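Strand Workshop, Instrument Preparation Bench
Notebook entry, September 2024
Entered by: Agnes Öberg
Copies to: Tormod Sjögren, Alvar Løken, Edvin Aasen

Subject: blue case, stainless tray, and the small goods kept on the same table

1. Purpose of the entry

The layout of the practice set has been altered twice since the February revision, and the written instructions no longer match what is done at the bench. This entry records the present practice, the points on which opinion is divided, and the matters to be settled before the set is issued to the Drukunell course. It replaces the loose sheet that was kept in the drawer.

The set consists of the zippered blue case with its white lining, the instruments belonging to it, and the rectangular stainless steel tray into which they are laid out. The small goods (plush toys, paper cups, building block) are not part of the set. They are held for the sorting exercises and share the table with it.

2. The case

The case is to be stored closed. When it is handled closed, it should be held upright on its long edge with the zipper uppermost, so that the pull can be reached without turning the case over. The pull is small, and the white plush charm on its gray cord was accepted at the last review as a suitable means of finding it.

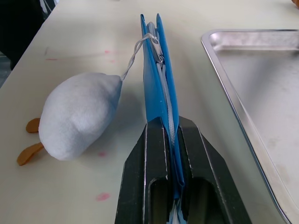
Lucía Villanueva has asked that her objection be entered in full. I would take the charm off. A soft toy on a cord has no place on anything that holds instruments, even practice instruments, and fleece picks up lint that ends up in the lining. If a larger pull is wanted, a plain ring would serve, and it can be wiped. I have no objection to the case itself, and I would keep the zipper as it is.

The objection is noted. Tormod Sjögren is to obtain a price for plain rings from Womimari, and the charm remains in place until the answer is received. The lining is to be brushed at the end of each session in the meantime.

3. Order of laying out

The tray is placed near the middle of the table. The case is opened in front of it, on the near side, with the lining fully flat before any instrument is taken out. Instruments lie across the lining in parallel, with clear space between them. They are not to be stacked, and rings are not to be hooked through one another.

The direction of the rings has been a matter of discussion. The February instructions called for all ringed instruments to point the same way. Alvar Løken has found that alternating them gives more space in the case and makes each one easier to pick out. Both arrangements are permitted for the present, and the person laying out the set is to write down which one was used.

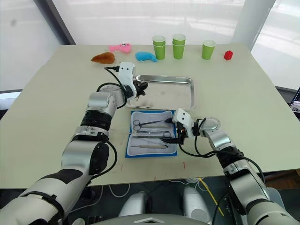

Before the first transfer, the tray is to be checked for scratches and for residue in the corners under the rim. Edvin Aasen has reported that the cleaning paste from Clorkberg leaves a film if it is not rinsed off twice. The second rinse is therefore added to the instructions. The 500 ml bottle is sufficient for the bench, and the larger container should be returned to the store.

Instruments are moved one at a time. Long, narrow pieces are to be lowered into the tray and released close to its surface, as dropping them marks the finish. The session is recorded as complete only when the lining has been checked for anything left behind.

4. Partly filled tray

The question was raised whether a session may be interrupted with the set divided between case and tray. It has been the custom to allow this, and no instrument has been lost as a result, but the person who resumes the work needs to know where each piece is. For reference, a division of the following kind is considered acceptable.

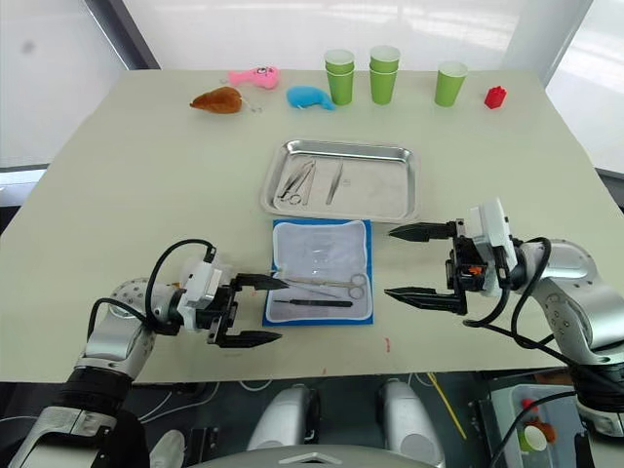 A written tally is to accompany any divided set. It should name the pieces on each side by type, as "scissors" alone has caused confusion between instruments of similar outline. Clear packets are to be listed separately. The one on the white pad hardly shows against the fabric, and a packet of that kind could easily be folded away with the lining. Scalpels are entered on a line of their own, with the color of the handle; the black handle is the easiest of the pieces to identify at a distance.

5. Small goods

These are to be kept in a row along the far edge, clear of the tray. Paper cups may be stacked in twos. Key rings are to stay on the toys they belong to.

6. Open items

Price for plain rings: T. Sjögren.
Wording of the second rinse: E. Aasen.
Decision on ring direction, with a trial of both arrangements: A. Løken.
Blank tally sheets for divided sets, 4 copies to begin with: A. Öberg.
Label for the storage shelf: not yet assigned.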